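Frequently Asked Questions – Bowls, Glazes and Everyday Care

Last updated: 15th June

Welcome, and thank you for stopping by before writing to us. We do love getting mail at Gellby, but in the weeks before the summer fair the inbox fills up faster than we can empty it, and a good many of the letters ask the same handful of things. So we have gathered the answers on one page, and we have tried to write them the way we would say them across the counter.

What kinds of bowls do you make?

Mostly wide ones. We started with soup bowls and cereal bowls, as potters tend to, and over the years the shapes spread out until we were making more serving bowls than anything else. The current range is called Ullero, and it comes in three sizes. There is also a deeper mixing bowl, Fakodora, which we make in small batches and which usually sells out within a few days of coming up from the kiln room. If you have your heart set on one, please join the mailing list and you will hear from us before it goes on the shelf.

Can I put my bowl in the dishwasher?

You can, yes. Everything we sell for the table is fired stoneware and will come through a normal cycle perfectly well. We would only ask you to give it a bit of elbow room, as most of the chips people write to us about come from two rims knocking together on the bottom rack. The large serving bowls are awkward to fit in any case, and many of us here just wash them by hand with warm water and an ordinary sponge while the kettle is on.

What about the microwave and the oven?

The microwave is fine for the soup and cereal sizes. The bowl may get hotter than the food, so do use a towel when you lift it out. The oven is a different story. We don't make our serving bowls for baking, and a sudden change of temperature can crack even a sturdy pot. If you want to serve something hot in one, rinse it with warm water first, dry it, and then fill it.

Why does my bowl look like a different color from one room to the next?

We probably get this one more than any other, and nearly always about the blue-greens. A glossy glaze on a curved wall picks up whatever light is in the room. Under a warm lamp in the evening, a teal bowl can look deep and a little moody, and the next morning, by a bright window, the very same bowl can look soft and almost gray where the wall turns in toward the foot. People sometimes worry that they were sent the wrong color. If you are unsure, carry it over to a window on a cloudy day and look at it there, straight on and then from the side, down at table height.
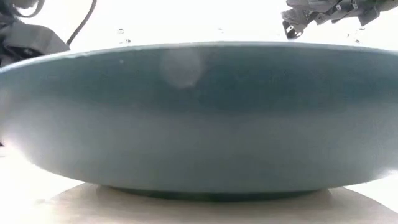
The glaze also moves a little in the kiln. It runs while it is melted, and it settles a touch thicker in some places than in others, so there will be small differences between two bowls from the same shelf. If you are buying a set and want the closest match we can manage, leave a note with your order and we will pull them out and compare them side by side before we pack anything.

There is a pale, cloudy patch on the side of my bowl. Is it a flaw?

It might only be a reflection, so try moving the bowl first. If the patch stays where it was in the room while the bowl turns, you are looking at light. If it travels around with the bowl, wipe it with a soft cloth and a drop of white vinegar in water, and rinse well. Hard water leaves a film that can be quite stubborn – we have it here too – and a second go usually shifts it. If the mark is still there after that, please write to us and we will gladly have a look.

Will the foot scratch my table?

We sand every foot ring by hand before a bowl leaves us, and it should feel smooth when you run a finger along it. The ring stands on the table by itself and holds the rest of the bowl clear, so it's the only part you need to think about. On a soft or waxed tabletop we would still put down a cloth or a mat, and please lift the bowl when you want to move it. Dragging a full one is hard on any surface. If you feel a rough spot, a minute with fine wet sandpaper will take care of it.

How should I store the big ones?

On a low shelf if you have one, with nothing heavy inside. They will nest, largest at the bottom, with a dishcloth folded between each. One of ours lives on the kitchen table all year with lemons and unopened letters in it, and that works too.

What does shipping cost, and what if something breaks on the way?

Shipping is 20 dollars for a single bowl and 40 for a set. If yours arrives broken, keep the box and the wrapping and send us a photo, and we will replace it or refund you, whichever you like better.

Do you sell seconds?

We do, once a year in July, at the Lazăr yard behind the workshop. Bring a box and some newspaper. Seconds can't be reserved or mailed.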